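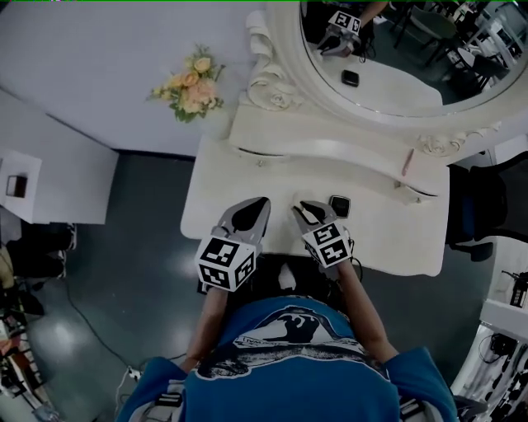
I've been at Omlow for going on six years now, and until this spring my job was pretty easy to explain at a party. I packed beauty orders. You got your little round things, your little square things, your pencils, and you tucked them all in a box so nothing rattled. Now I spend half my week with a gripper in each hand, sitting at a white vanity with roses carved all over the mirror, and there's a white cube with black patterns stuck on each gripper so the computer can work out where my hands are. My mom asked what I do these days and I said "I pick up makeup, but slower." She's still telling people I got promoted. (I kind of did! More on that in a minute.)

So the deal is that the company wants robots that can handle small stuff. The big boxes got automated ages ago with the Gotier line, and that went fine, mostly, apart from the week it sent everything to the wrong dock. But a Gotier can't pick up an eyeliner. It wants a box with corners. Small, slippery, oddly shaped things are still people work, and somebody has to show the machines how people do it. They asked for sign-ups in the break room and I put my name down mainly to get off my feet.

The first few days I was terrible. You lose all the feeling in your fingertips, obviously, so you're going by eye, and I kept squeezing too late or way too early. Skinny things are the worst. A lipstick will lie there looking perfectly easy and then scoot off on you three times in a row. Kenna Swanson, who trained me, kept saying to come in lower, lower, LOWER, and I'd swear I was already on the table. The thing that finally helped was putting my elbows down between tries. Also cutting back on coffee, which I resent.

We each do up to 300 pickups a shift, and when your section hits 2,000 you get a long lunch. The mirror really threw me at first. I'd catch my own gripper moving in the glass and go for the wrong side, like a cat. By the second week I'd stopped noticing it.

Okay, the part people ask me about. Yes, I've thought about whether I'm teaching something to take my job. Of course I have, we all talk about it. Packing lost two spots on the evening shift when Gotier came in, and those folks went over to returns, and one of them loves it and one of them quit by September. I don't think you get to wave that away. What I asked my manager for was a straight answer on what happens to the rest of us, in writing, and what I got was a meeting about a meeting. We'll see.

On the other hand, my wrists haven't hurt since March. I get a dollar more an hour for the days I'm on grippers. And for the first time in six years somebody with an engineering badge asks me how I do a thing and writes down what I say. Last week I told them nobody on the floor grabs a compact from the top, you pinch it at the sides and tip it, and they changed the instructions the next morning. I was a little smug about it all day.

I'm back on regular packing Thursday and Friday, then grippers again all next week. If anybody reading this has gone through the same thing at their work, leave me a comment, especially if you managed to get something in writing. I'd love to know how you worded it.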